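About Us | Plolel Foam Goods
Home About Products Care Trade Orders Contact

About Plolel

Plolel makes and packs soft foam goods for household use: seat pads, kneeling pads, bath cushions and oval sponges. The company was started by Eero Kinnunen and Neelam Pandey in a rented unit with one cutting table and one packing table. We now work from 337 square meters on a single floor. Cutting is at the north end, packing at the south end, and storage runs along the wall between them.

The current catalog has two families. The Salminen family covers flat pads with squared edges. The Pivari family covers rounded pieces, mostly ovals, with a full edge and no piping. Both are sold without covers. Colors are mixed into the foam before it is cut, so the shade goes all the way through the piece. Small differences in tone between batches are normal, and we do not treat them as faults.

What We Look At on the Table

Every rounded piece is laid flat on a table before it is packed. The person checking it lowers their eyes to table height and looks along the edge. From there the top should make one smooth curve, highest toward the middle and falling away to both ends. Dents, flat spots and torn pores show up sooner at this angle than from overhead. A berry-colored cushion-like piece on a brown tabletop, seen from that height:

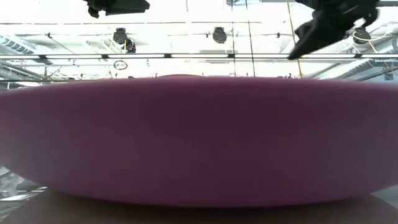
How a Piece Is Packed

Packing follows the same order for all rounded pieces.

1. Brush both faces with a dry, soft brush. Do not use a damp cloth.
2. Check the edge at table height, then turn the piece over and check it again.
3. Set the piece down with its long side toward you. Keep unused wrap to one side.
4. Slide the piece into the bag from the short end. Press out air with a flat hand, working from the closed end to the open end.
5. Fold the open end under once and tape it. The tape must not touch the foam.
6. Lay finished bags flat in the carton. Standing them on edge leaves a crease in the rim.

Foam should not stay compressed for long periods. We set carton heights so that the top layer meets the lid without being pushed down. Trade customers who repack our goods are asked to keep to the same rule. The most common return we see is a piece with a pressed rim, and most of those come from cartons stacked under heavier stock. A light crease usually eases out if the piece is left flat and unwrapped overnight.

The pores are fine but open. They hold dust and lint, so table surfaces are wiped down between batches and dark and light colors are packed separately. 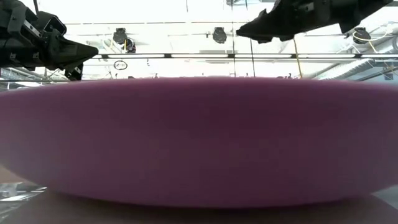

Pink-magenta foam on the packing table, side view.

People

Eero Kinnunen: cutting and materials
Neelam Pandey: orders and accounts
Kalevi Rissanen: packing and dispatch
Venla Keskinen: product care and returns

Capacity and Orders

The storage wall holds 1,667 packed pieces when full. The minimum trade order is one carton, single color. Mixed cartons can be made up on request, with dark colors bagged twice. Samples are sent flat in a board mailer.

Care questions and returns go to Venla Keskinen through the contact page. Please include the batch number from the bag label.

Page last revised September 2020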